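Trarnovham : les élèves du club de robotique apprennent à ranger une table à deux bras

Publié le 2018-07-01 | Vie locale | Par Oi-ling Ko

Le club de robotique du collège technique de Trarnovham termine son année avec un exercice qui semble facile quand on l'explique : prendre un petit jouet sur une table et le déposer dans un bac jaune. Les élèves y travaillent depuis le printemps, et la présentation devant les familles est prévue dans le courant de juillet.

Le projet porte le nom de Humby. Il réunit 17 élèves, répartis en 5 équipes, qui partagent le même poste de travail. Chaque équipe dispose de 40 minutes pour installer son programme, faire ses essais et laisser le poste à l'équipe suivante. Ce temps est court, et les élèves ont pris l'habitude de préparer presque tout sur papier avant d'entrer dans la salle.
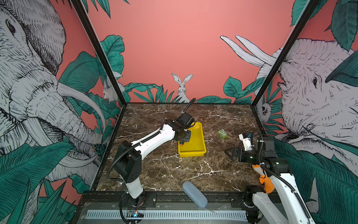
Tien-fu Yau, professeur de technologie et responsable du club, a choisi un travail avec deux bras dès le début de l'année. « Avec un seul bras, l'élève pense seulement à son propre mouvement, explique-t-il. Avec deux, il doit décider qui passe en premier, et il doit l'écrire dans le programme. C'est cette partie que je voulais enseigner. »

Le règlement interne, rédigé par les élèves eux-mêmes, tient sur une page. Un essai est valable si le jouet se trouve dans le bac à la fin et si le bac n'a pas changé de place. Les deux pinces ne doivent pas se toucher. Une équipe peut demander un nouvel essai une seule fois, et le chronomètre continue pendant la remise en place des objets.

L'éponge a été ajoutée plus tard, sur proposition de Szu-yu Leung, élève de dernière année. Un objet mou se déforme dans la pince et les réglages utilisés pour le jouet ne conviennent pas toujours. Deux équipes ont préféré la laisser de côté pour le moment. Les autres l'ont acceptée comme épreuve supplémentaire, sans points.

Le poste est installé entre des parois peintes de grands éléphants, de lapins blancs et de feuillages sur un fond rose. Ce décor plaît beaucoup aux plus jeunes, qui donnent volontiers des rendez-vous « à la jungle » dans les messages du club. 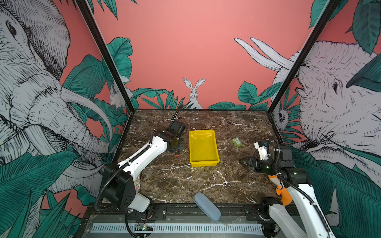 L'équipe de Chin-lung Cheung a passé une grande partie du mois sur la question de l'attente. Dans sa première version, le bras gauche commençait son mouvement trop tôt et le programme s'arrêtait par sécurité. L'équipe a donc ajouté une pause, puis elle a cherché à la réduire peu à peu. « Nous avons gagné du temps, mais nous avons aussi perdu deux séances à cause d'une erreur de signe », reconnaît l'élève, qui tient maintenant un cahier de toutes les modifications.

Pour la présentation de juillet, chaque équipe fera un passage devant le public et répondra ensuite aux questions. L'atelier Peng, installé dans la même rue que le collège, prête des chaises et un écran pour que les personnes du fond puissent suivre les mouvements. L'entrée est libre, mais le nombre de places est limité – les familles doivent s'inscrire auprès du secrétariat.

Une rencontre amicale avec le club de Darkemness est également en discussion pour la rentrée. King-fai Mak, qui anime ce club, est déjà venu assister à une séance. Les deux groupes doivent encore se mettre d'accord sur les objets à saisir et sur la durée des essais, car Darkemness travaille habituellement avec des passages plus courts.

Les inscriptions pour l'année prochaine sont ouvertes aux élèves de tous les niveaux. Le club pourra accueillir 20 participants, et aucune connaissance en programmation n'est demandée.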